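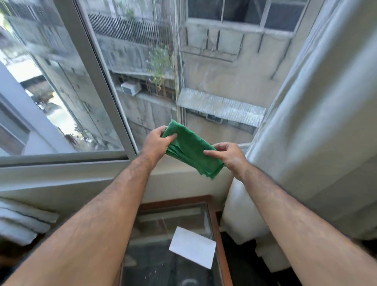
Zakora Window Sensor: Set-up Guide
Section 2: Fitting the sensor to a sliding window

Welcome to the fun part! Once your Zakora is on the window it will tell you when the pane is open, when it's shut and how warm the room is getting, and it fits without a single screw.

Before you start
Check that the base station is plugged in and showing a steady light (see Section 1). Open and shut the window a few times. If it sticks or rattles, sort that out first.

Fitting the two parts

1. Wipe the glass and the edge of the sliding pane with a clean cloth, then let them dry fully. Polish sprays leave a film, so plain water is best.

2. Pull the tab out of the battery drawer. The sensor chirps twice. Hello!

3. Shut the window. Hold the sensor against the fixed side and the magnet against the sliding side, with the two arrows facing each other. The gap must be no wider than 9 mm.

4. Mark both spots lightly in pencil.

5. Peel the backing from the pads and press each part down firmly for 50 seconds. It feels like ages, but do give it the full time.

Note: The pads reach full strength overnight. You can use the window gently straight away.
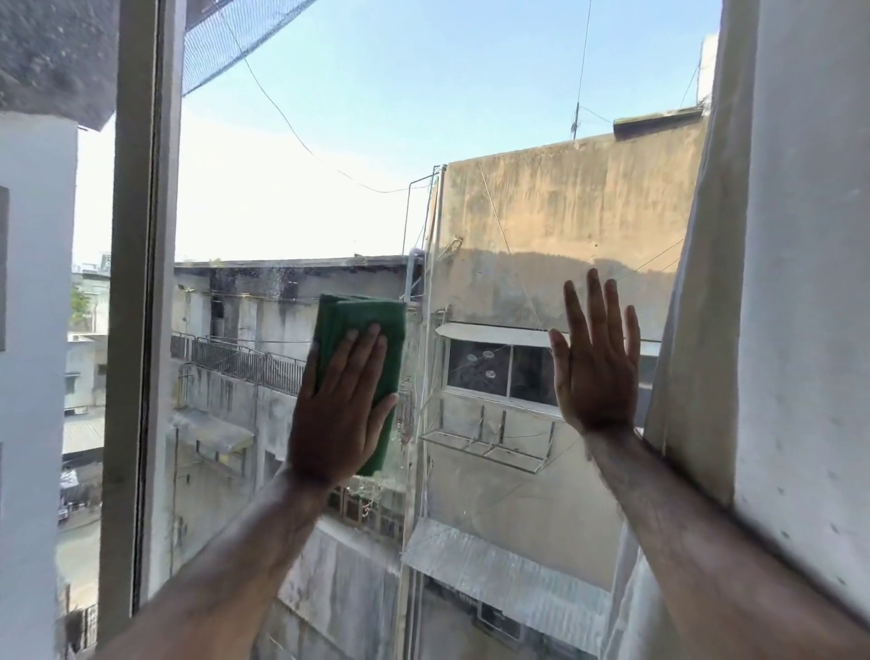 Sudheer Achari wrote to us from Foststead to say that he had put the magnet on upside down, got no chirp at all and very nearly sent the whole kit back. He asked us to print the arrow rule in bigger letters. We can't change the size here, so: ARROWS FACE EACH OTHER. Thank you, Sudheer!

Pairing

6. Open the Tinon app and tap Add, then Window.

7. Slide the window open and shut it again. The sensor should appear in the list within a few seconds. Give it a name you'll recognise, such as Kitchen Left (lovely when you have several).

8. Set your alert. We like "open after 9 in the evening", but have a play and see what suits your house.

Caution: The magnet is strong. Keep it away from bank cards and small children, and never use it near a pacemaker.

Caution: Don't fit the sensor on the outside of the glass. It isn't weatherproof.

If the sensor drops out of the list, move the base station closer and repeat step 7. The battery is good for more than 1000 alerts, and the app warns you when it's running low. Changing it is covered in Section 4.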